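The Water at Brisport

Part One: In Which I Say Yes to a Job

So my uncle Ivan Tkachuk called me in March and said, did I still know how to test water, and I said sure, the way you'd say sure if somebody asked whether you could still ride a bike. I hadn't tested anything in years! I'd been selling shoes in Tetden. But Ivan had already told the whole town of Brisport I was coming, and he'd told them I was a doctor too (I'm not, I have a two-year certificate and a nice coat).

The trouble was the well at the old Pylypenko place. Half the street drank from it and the other half swore it tasted of pennies. There'd been shouting about it at a wedding. Somebody had thrown a cake, or dropped one, depending on which side of the street you asked.

I borrowed bench time at the college lab in Karley, which meant 138 miles of bus with a cooler on my lap. The woman next to me asked if it was lunch. I said it was evidence, and she moved her purse to the other side. 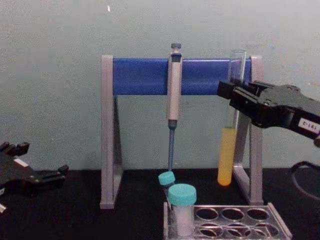

Part Two: Stepan

I should tell you about Stepan Horobets, because he's the reason I ever learned any of this. We were lab partners at nineteen. He had beautiful hands and terrible handwriting, and he hummed while he measured, always the same four notes, so to this day I can't draw up a sample without hearing them. We were going to open a business together. We had a name picked out and everything, and then he got an offer up north and I got mad, and that was that for eleven years.

Guess who ran the lab in Karley.

"You're holding it too tight," he said. That was it! That was his hello.

"I'm holding it fine," I said, and loosened my grip.

He'd gone gray over the ears. He still hummed. I set out my little row of Brisport and we worked until the windows got dark, and we talked about the water the whole time, only the water, iron and copper and old pipe, and I don't think I've ever had a conversation that was so much about something else. 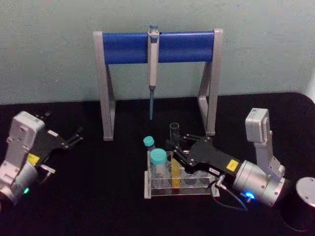 The pipette on its stand, Karley.

It was the pipes. The well was perfectly good, but the houses on the penny side still had the old copper, and fixing it would run nearly 3,000 a house. I called Ivan from the hallway, and he was quiet for a bit and then he said, "So everybody was right?" I told him yes, I guess so. He sounded awfully let down. He'd had money on it.

When I came back in, Stepan had washed up my glassware and lined it on a towel to dry. The last bus was at nine. I had my coat on and one arm through the cooler strap.

"You could send me more," he said. "Samples. If there's more."

There are 230 wells in the county. I looked it up on the ride home.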